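Mekik Project - Final Report, Part 2

Nour Sleiman
Submitted Friday, April 24, 2026

1. Aim

Our group wanted to know whether a humanoid robot could learn dishwasher loading better from two camera views than from one. Earlier work in the Jasesley course used the head view only. We added a wrist view and kept everything else the same, including the network and the training time.

2. Data

We recorded 91 demonstrations at the Zitudham kitchen. In each one an operator guided the robot from the sink to the dishwasher. We kept 75 for training and set the rest aside for checking. The head view covers the sink, the counter and the open dishwasher together.
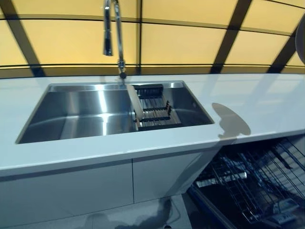
Why not just use more demonstrations from the head camera?

We tried that in November, and the grasp errors stayed almost the same because the hand kept hiding the item at the moment of contact.

3. Training

Both policies were trained for 800 epochs on the same computer. Images were shrunk to the same size and the colours were left alone. The two-view policy took longer per epoch - this was expected, as it reads twice as many images.

4. Results

Each policy was given 12 trials. The head-only policy finished five and the two-view policy finished nine. Most of the gain came in the last part of the reach, when the fingers close.

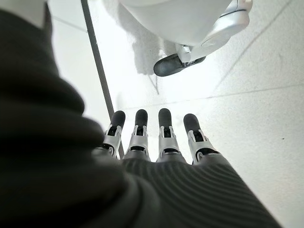 Glare was the main problem we did not solve. We labelled failed trials by hand, and two of the three failures with both views happened under the strongest light. The wrist view has its own version of this: the pale floor past the black fingertips is bright enough to wash out detail, and the dark forearm takes up much of the left side. Cropping that side is the first thing we would try. The Maldonado group has offered us their exposure settings for the next round.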